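The Brakbridge Cousins' Weekend: Your Questions Answered

Most of what you need to know is on this page. If your question isn't covered, ask in the family group chat or ring the Flosetti house in the evening.

Who is invited?

Everyone. That means the Pawłowska side, the Flosetti side, step-relations, in-laws, former in-laws who still get on with us, and godchildren. If you got the letter, you are on the list. If you know someone who should have had one, pass theirs on.

When do we arrive and leave?

The hall is open to us from 2 on Friday afternoon. We hand back the keys on Monday morning, so anyone staying the last night will be roped in to sweep up.

Where does everybody sleep?

There are 21 beds in the bunkhouse next to the hall. These go to the great-aunts and great-uncles first, then to families with babies. Everyone else camps in the field behind or books a room in Brakbridge. Bring your own pillow wherever you end up.

What does it cost?

Adults put in the same amount as last time and children are free. Please don't stay away over money. Have a quiet word with one of the organisers and it will be sorted out.

Who does the cooking?

Each branch of the family takes one main meal. The rota goes up on the kitchen door. Breakfast is help yourself, and please wash your own bowl.

My partner has never met any of you. Will it be too much?

Possibly, for the first evening. We use name stickers with your parents' names written underneath, which helps even those of us who grew up together. The small room off the hall is kept as a quiet room all weekend — no games, no music.

Can I bring the dog?

Yes, on a lead at mealtimes. Two of the younger cousins are nervous of dogs, so ask before letting yours off in the field.

What happens with the old photographs?

We have 600 scanned so far and would like more. Bring yours in an envelope with your name on the front. They will be copied over the weekend and given back before you go. Names and places in pencil on the back are very welcome.

What is the code for the gate?

3822, then push hard. It sticks.

What should I pack for small children?

Wellies, a spare set of everything, sun hats and plenty of wipes. The village shop shuts early at weekends.

Is there a shared album?

Yes, on Skandimeo. The link is pinned in the group chat.
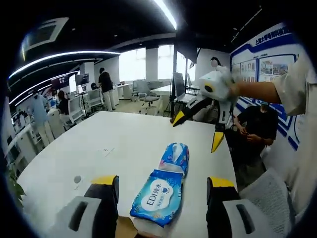
A packet of wet wipes for the children's bag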